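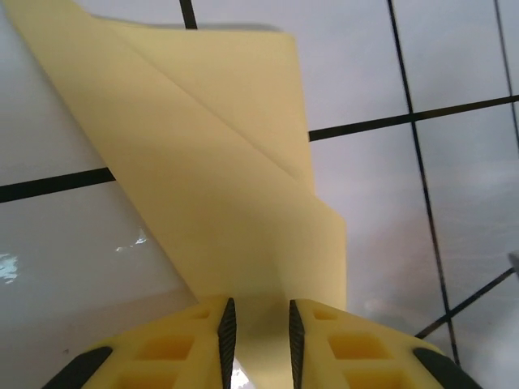 Amarillo pálido sobre azulejo blanco brillante

Asunto: Re: [casas-viejas] Pintar a la cal una cocina con humedad (y qué color)

Hola a todos, hola Marloes:

Perdón por el tocho que viene, pero es que me has tocado el tema. Corto tu mensaje a trozos y voy contestando, que si no me pierdo.

> El 2 de febrero, Marloes Van Leeuwen escribió:
>
> Buenas, soy nueva en la lista, aunque llevo meses leyendo los archivos.
> Hemos comprado una casa en Mitora, de las de la calle de arriba, muros
> de piedra y tapial, y estamos con la cocina. El zócalo es de azulejo
> blanco y se queda, eso ya está hablado en casa. De ahí para arriba hay
> una pintura plástica que se levanta en placas en la pared norte.

¡Bienvenida! Y enhorabuena por la calle de arriba, que tiene el sol de la mañana entero. Yo viví cuatro años en la de abajo y en invierno tendía la ropa dentro de casa de noviembre a marzo.

Lo de las placas me suena muchísimo. En mi casa era la pared del fregadero, y durante dos inviernos hice lo que hace todo el mundo: rascar, masilla, otra mano de plástica, y a los seis meses las mismas ampollas un palmo más arriba. El muro de tapial tiene que poder secarse por algún lado, y si le pones un impermeable por dentro y un revoco de cemento por fuera (mira esto, por favor, antes de gastar un euro en la cocina), pues el agua se busca la vida.

> Nos han dado un presupuesto de 683 euros solo por quitar la pintura
> vieja y dejar la pared lista. Son 53 metros cuadrados contando el
> techo. ¿Os parece normal? ¿Se puede hacer en casa?

El precio no me parece ninguna locura si incluye llevarse los sacos. Pregunta eso, porque a mí no me lo incluía y acabé haciendo viajes al punto limpio con el coche lleno de cascarilla, y todavía sale polvo cuando pongo la ventilación.

¿Se puede hacer en casa? Sí. ¿Lo volvería a hacer yo? El techo no. El techo lo pagaría, ahora y siempre. Las paredes se hacen bien con espátula ancha, pulverizador de agua y mucha radio. Mojas un tramo, esperas un cuarto de hora, y donde la plástica está medio suelta sale en tiras grandes que dan un gusto tremendo. Donde está agarrada no sale ni con súplicas, y ahí usé un decapante en gel. Ventila, ponte guantes de los buenos y no lo dejes secar encima. Si la casa es muy vieja y debajo de la plástica hay capas de esmalte, para un momento y entérate de si llevan plomo antes de lijar nada en seco. En los archivos de la lista hay un hilo largo sobre eso.

Otra cosa: tapa el azulejo entero. Yo puse plástico fino y cinta de carrocero y me confié en la esquina de la ventana. La cal sobre el esmalte se limpia si la pillas fresca, con agua y un trapo, pero si la dejas una semana te acuerdas de ella.

> En la tienda me recomiendan el fondo de Wollik y encima la pintura a
> la cal de Gutholm, pero en el hilo de otoño alguien decía que esas dos
> no se llevan bien. No encontré la conclusión.

No la encontraste porque no la hubo, je. Aquello acabó en una discusión sobre si el yeso cuenta como soporte mineral y se fue todo el mundo a cenar.

Te cuento lo mío, que vale para mi pared y no sé si para la tuya. Usé el fondo de Wollik en el pasillo, donde quedaban restos de plástica que no hubo manera de sacar, y encima la de Gutholm. Ha aguantado bien tres años, con un par de sitios donde hace un poco de polvillo si pasas la manga. En la cocina, donde llegué al revoco de cal original, no puse fondo ninguno. Mojé la pared la noche anterior, volví a mojarla por la mañana y di cuatro manos muy aguadas. Cuatro, sí. La primera parece que no has hecho nada, la segunda te desespera, y a la tercera empieza a asomar algo. Se ve casi transparente al darla y blanquea al secar, así que no juzgues nada hasta el día siguiente – y sobre todo no le des una mano más gorda para acabar antes, que se cuartea.

Si tu pared norte está llegando a revoco sano, yo me ahorraría el fondo. Si se te queda a parches, mitad revoco y mitad pintura vieja, entonces me lo pensaría, o haría una veladura de cal con arena fina para igualar. Aquí hay gente en la lista que sabe de esto bastante más que yo y que seguro que me corrige.

> Y lo último, que es una tontería: el color. Mi pareja quiere todo
> blanco y yo querría un amarillo muy clarito, pero me da miedo que con
> el azulejo quede a cocina de hospital de los sesenta.

¡No es ninguna tontería! Es lo que vas a mirar todas las mañanas mientras se hace el café. Arriba he puesto un amarillo pálido encima de azulejo blanco, que me parece que va por donde tú dices. A mí me gusta mucho. El blanco brillante es frío y un amarillo flojito lo templa sin que te des mucha cuenta.

Eso sí, un par de avisos. El amarillo en pared grande sube. Lo que en la muestra es mantequilla, en cuatro paredes es natillas. Coge siempre uno o dos tonos por debajo del que te enamora. Y si lo vas a hacer con pigmento, mejor ocre que un amarillo de bote, porque el ocre aguanta la cal y hay pigmentos que se los come. Yo hice mi mezcla con ocre claro desleído en agua la noche antes, colado por una media vieja, y apunté las proporciones en la puerta del armario de las escobas, donde siguen. Haz toda la cantidad de una vez, con de sobra. Igualar un color a la cal a mitad de pared es para llorar, lo digo con conocimiento de causa (está detrás de la nevera).

Antes de decidirte pinta un trozo grande en la pared de verdad, pegado al azulejo, y déjalo unos días. Míralo a las ocho de la mañana y míralo otra vez con la luz de la campana encendida. La mía con la bombilla fría se ponía verdosa, de un verde enfermo, y estuve a punto de cambiar la pintura hasta que cambié la bombilla.

Ah, y lo de blanco contra amarillo con la pareja tiene apaño: techo blanco, pared amarilla, y el blanco lo tiñes con una puntita del mismo ocre para que no pegue el salto. En mi casa se firmó la paz así.

Sobre dónde comprar. La cal en pasta la cojo en Baert, que te la venden en cubo grande y te dejan abrirlo para verla. Tiene que estar como un yogur griego, cremosa, con su dedo de agua encima. Si está con grumos secos por el borde, pide otro. El ocre también lo tienen, en saquito, y un saquito da para varias cocinas, así que si alguien de Mitora anda con lo mismo podéis ir a medias. La última vez me cobraron 302 euros por todo, contando brochas, la cal para la fachada de atrás y una escalera que no necesitaba pero que es preciosa. No te asustes con la cifra, que la cocina sola fue una parte pequeña.

Y por poner las cuentas completas, que sé que luego me las pedís: la reforma de la cocina entera se me fue a más de 1.710 euros sin muebles, y casi todo lo que me pasé del plan fue por no haber mirado primero el canalón. Había una junta abierta justo encima de la pared que se ampollaba. Dos inviernos rascando por dentro y el agua entraba por fuera. Así que, Marloes, un día de lluvia fuerte sales con paraguas, te pones debajo del canalón de la pared norte y miras un buen rato. Luego hablamos de brochas.

Por cierto, de brochas: la redonda de cerda natural, de las gordas. Con rodillo salpica una barbaridad y la cal en un ojo es cosa seria. Gafas puestas todo el rato, también en la última mano, cuando ya vas crecida.

Si subís fotos de la pared cuando esté pelada les echo un vistazo encantada, y si queréis tocar la mía estoy a veinte minutos en coche. Escríbeme por privado y te paso la dirección.

Al resto: sigo buscando una bisagra de pala larga para la contraventana de arriba, mano izquierda. La que me ofrecieron en enero era de la derecha.

Un abrazo,

Amber Dierckx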